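Datunlow tabletop set, README (the bad-sync one)

Hi! If you grabbed this before March 16, 2021, please grab it again. That first upload had a nasty fault in it and I'd hate for you to train on it the way I did.

Quick version: we record with two hand-held grippers, left and right, and each one keeps its own clock. On five of the sessions the left clock drifted, and by the end of the longest one it was over two seconds behind. Everything looked fine in the viewer (of course it did, I only ever checked the first few frames) and then the policy started closing on thin air.

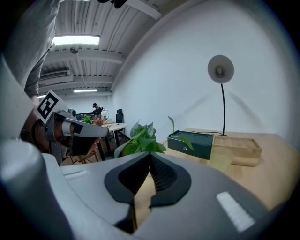 Aiguo Li found it by lining up the marker track with the finger width and seeing the gap grow. I'd spent days blaming my own training code — sorry, training code.

What I changed: the five drifting sessions now live in a folder called drift_hold. They're still in the download if you want to work on sync repair, but the default loader skips them. The loader also stops with an error if the two clocks disagree at either end of a session, so please don't comment that check out!

Still open: I don't know why only the left unit drifts. Swapping the battery didn't change a thing. If you've seen this on yours, write to me, I'd love to compare logs.

Maeve Conneely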